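Most folding goes wrong before the first fold is made. Clothes come out of the dryer in a ball, the ball goes on the bed, and by evening it has been moved to a chair. The method on this page uses a table, takes me 30 minutes for a full load, and leaves stacks that fit a normal dresser drawer.

## What you need

- A table at about hip height. Mine is 72 inches long, but half of that would do.
- A dry cloth to wipe the table first.
- A basket for things that need to hang.
- A spray bottle of plain water for stubborn creases.

I used to fold around a Vomus folding board. It works well for adult T-shirts and badly for everything else, so I stopped. Telmo Echevarría, who taught me to fold when we both worked in the linen room at Harms, never used one either. He used the width of his forearm as the measure, and I still do.

## Before you start

Take the load out while it is still slightly warm and shake each piece once, holding it by the shoulders or the waistband. Put socks and underwear aside. They slow you down if they are mixed in with the shirts.

Set the unfolded clothes on the side of your stronger hand. Finished pieces go on the other side, and the middle stays open for working. If the pile is too big to stay on its side of the table, leave part of it in the basket and bring it up later.

## T-shirts

1. Lay the shirt face down with the collar away from you.
2. Smooth it from the center out with flat hands.
3. Fold one side in to the middle of the back. Turn the sleeve back so it lies along the fold.
4. Do the same with the other side. You should have a long strip of even width.
5. Bring the hem up to just below the collar.
6. Fold in half once more, or in thirds if your drawer is shallow.

Thin shirts slide around on a smooth tabletop. Hold the collar down with one hand while you bring the hem up. If the strip comes out wider at the bottom than at the top, open it and redo step 3 – fixing it at the end never works.

## Long sleeves and sweatshirts

Start the same way, but fold each sleeve down in line with the side of the body, then back up if it reaches past the hem. Thick cuffs should not end up on top of each other. Shift one of them an inch or two. Hoods get folded down flat onto the back before the final fold.

## Pants

1. Close the zipper and the button.
2. Lay one leg over the other with the seams together.
3. Tuck the pointed part of the seat in so the edge is straight.
4. Fold the hem up to the waistband.
5. Fold in thirds for a drawer, or in half for a shelf.

Dark pants show lint, so wipe the table again if you have just folded towels on it.

## Working through the pile

Pull one piece at a time from the top. Don't drag from underneath, or the sleeves will knot up and you will be shaking everything out again. Colors can stay mixed at this stage. I sort by drawer at the end.

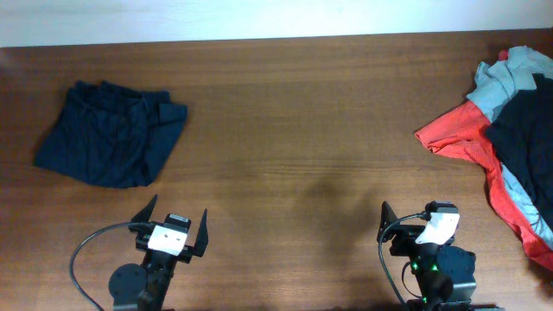
Leave some space around the first few folded pieces. Once you have three or four of a kind, stack them with the folded edge facing you and press down lightly with both palms. Stop at 6 in a stack. Anything taller leans, and the bottom one picks up creases.

A bundle that looks lumpy can usually be saved. Open the last fold only, smooth it, and close it again. If a flap still sticks out, the problem is in the side folds and the whole piece has to be opened.

## Putting it away

Stand the T-shirts on edge in the drawer so you can see all of them. Pants go flat on a shelf. My Fomaditz dresser has shallow top drawers, so sweatshirts go in the bottom one, two across.

Carry the stacks over in the same basket you brought the clothes in, heaviest at the bottom. Socks are last, and those I do sitting down.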